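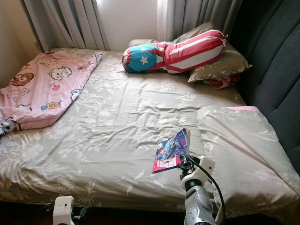

客室の片づけにロボットが加わって、働く人の一日はどう変わるのでしょうか。長期滞在の家族連れに親しまれている宿「プリヴラ」では、この夏から、ベッドまわりに残された本や小物の片づけを双腕ロボットに任せる取り組みが始まり、2024年7月23日(火)、その様子が報道陣や近隣の宿の方々に公開されました。

プリヴラの客室は全部で50室。お子さん連れのお客さまが多く、シーツを替える前に、まず毛布の間やベッドの上の持ち物を拾い集めるのが、客室係の皆さんの長年の日課でした。腰をかがめては手を伸ばす、その繰り返しがなかなかこたえるのだそうで、客室係を束ねるラキヤ・エフィオンさんは「夕方になると、みんな自然と腰に手が行くんですよ」と笑います。

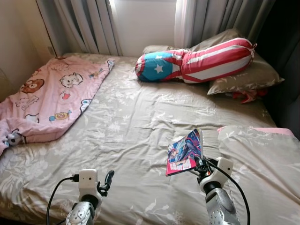 漫画本をつかみ、ベッドの上で持ち上げるロボットのアーム=プリヴラの客室

導入を手がけたのはペリッツ社で、担当の毛俊豪(マオ・ジュンハオ)さんは、準備のために33日間、客室係と一緒に部屋を回ったといいます。表紙の薄い本は力の加減が難しく、どこをどうつかめばよいか、ベテランの皆さんの手つきをずいぶん参考にしたとのことでした。

もちろん、すべてを機械に預けるわけではありません。シーツの交換や枕の整え方、それに忘れ物かどうかの見極めは、これからも人の仕事です。勤務表も見直され、空いた時間はお客さまの相談に乗ったり、新人さんに仕事を教えたりすることに充てられます。

一方で、戸惑いの声もあります。勤続の長いリマンタス・ヴァナグスさんは「自分でやったほうが早い、とつい手が出そうになる」と打ち明けつつ、「でも、膝のためには慣れないとね」とも話してくれました。客室係の人数は減らさない方針で、宿では秋に皆さんの感想を聞く場を設け、担当する部屋を増やすかどうかを決めることにしています。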